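Water kefir went thick and slimy after I switched sugars

Posted by Udora in Fermented Drinks

I've been making water kefir since January and it has behaved better than most of my relatives. Then the store was out of my usual white sugar, so I bought a dark one, and two batches later the stuff pours like egg white. It smells fine, a bit yeasty. It tastes fine too, if you can get past the feeling that it's drinking you.

My routine: 900 ml of tap water left out overnight, 4 tablespoons of sugar, half a dried fig, cloth on top, 30 hours on the counter. Grains get strained and go straight into the next jar. I haven't changed the water, the fig or my attitude.

The work table by the wall, where the jar normally goes:
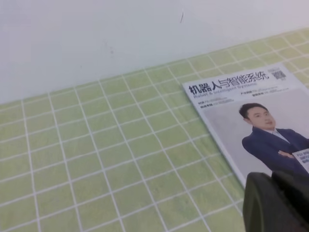 Pokulden

Throw it all out and buy new grains. Mine went slimy once and I didn't hang around to find out why. Also are you using metal spoons? Never use metal spoons.

Relu Ciobanu

Please don't throw it all out. And a stainless spoon is fine, it's in there for four seconds. The grains are not going to press charges.

Slime in water kefir is usually a long-chain sugar some of the bacteria make when they're unhappy or overfed. Dark sugar brings a lot of minerals with it, and if your tap water is already hard, the grains are getting more than they want. Figs add a little too. Mine did exactly this when I moved to a house with well water and kept adding a pinch of mineral drops like the instructions said.

What I did:

Rinsed the grains in cool, unchlorinated water until they stopped feeling like frogspawn. Gently, in a plastic sieve.

Put them in plain sugar water with white sugar only, no fruit, and strained at 24 hours. The first two batches went down the sink.

Cut the sugar a little and used half filtered water. By the fourth batch it poured like a drink again.

If it smells like nail polish or rotten eggs, or anything fuzzy and colored grows on top, then yes, Pokulden wins and it goes in the trash. Slimy with a normal smell is mostly a texture complaint.

One more thing, keep it out of the sun and off the top of the fridge. Mine lives in a plain pale corner that no decorator would claim.
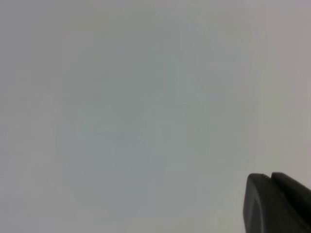
Light gray and not much else.

Cavalcanti

Agree with Relu on the minerals. I'd only add that 30 hours is short in a cold kitchen and long in a hot one, so go by taste. Mine is done when it's still a bit sweet.

Does anyone know if you can bake with the slimy batches? I have 190 ml left and I'm cheap.

Last updated: January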